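Guías > Suelos > Mantenimiento

Cómo aceitar un suelo de madera sin dejar marcas

Vale para tarima maciza o multicapa con acabado al aceite. Si lo tuyo lleva barniz, no sigas – el aceite no entra y se queda pegajoso encima.

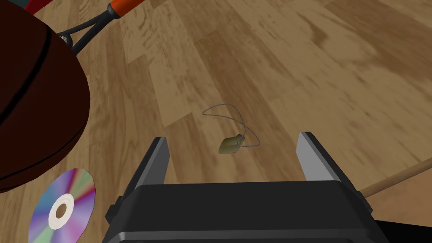 Primero saber qué tienes. Gota de agua en un rincón, esperar unos minutos. Si la madera se oscurece, el aceite está gastado y toca. Si la gota sigue redonda, todavía aguanta o es barniz. Probar en dos o tres sitios, el paso de la puerta siempre va peor que debajo de la cama.

Qué hace falta
Aspirador con cepillo blando
Jabón para madera aceitada (yo uso el de Iltumo, cualquiera neutro sirve)
Dos cubos
Pad blanco y pad verde
Aceite duro incoloro, el mío es Pitevis satinado
Trapos de algodón que no suelten pelusa, muchos
Guantes, rodilleras

Limpieza
Aspirar bien, juntas incluidas. Luego jabón diluido según bote, fregona muy escurrida. Un cubo con jabón, otro con agua limpia para aclarar. Nada de charcos. Manchas negras de tacón: pad verde, a favor de la veta, sin apretar. Dejar secar toda la noche como mínimo, en invierno más.

Lijado, solo si hace falta
Rayas superficiales no necesitan máquina. Grano fino a mano, siempre siguiendo la veta, y difuminar un poco hacia fuera para que no quede el parche. Aspirar otra vez. Pasar la mano – si notas polvo, otra vez.

Aplicar el aceite
Remover la lata, no agitar. Empezar por la pared contraria a la puerta, que luego hay que salir. Trabajar por tiras, dos o tres tablas de ancho y de punta a punta, nunca cortar a media tabla porque el solape se ve. Capa fina. Muy fina. El fallo típico es echar de más.

Esperar 25 minutos. Retirar todo el sobrante con trapo seco. Lo que brilla en ese momento es exceso, fuera. Después pad blanco en circulos suaves y última pasada a favor de veta.

Segunda mano solo si la madera ha chupado a lo bestia. Pasadas 6 horas, igual o más fina que la primera.

Secado
Ventilar, sin corriente directa. En calcetines al día siguiente. Muebles con fieltro a los 2 días, levantados, no arrastrados. Alfombras y fregona, hasta las 168 horas nada. Ya se que es una semana. Una semana.

OJO con los trapos. Empapados en aceite pueden arder solos si se dejan hechos una bola. Meterlos en un cubo con agua, o extendidos fuera, planos, hasta que estén tiesos.

Si ha quedado pegajoso
Casi siempre es aceite sin retirar. Un chorrito de aceite nuevo en el pad blanco, frotar la zona, ablanda lo viejo, y secar enseguida con trapo limpio. No usar disolvente a la primera.

Cada cuánto
Pasillo y cocina, una vez al año, yo lo hago en septiembre con las ventanas abiertas. Dormitorios, cuando la prueba de la gota lo pida. Entre medias jabón neutro y ya, nada de amoniaco ni vapro.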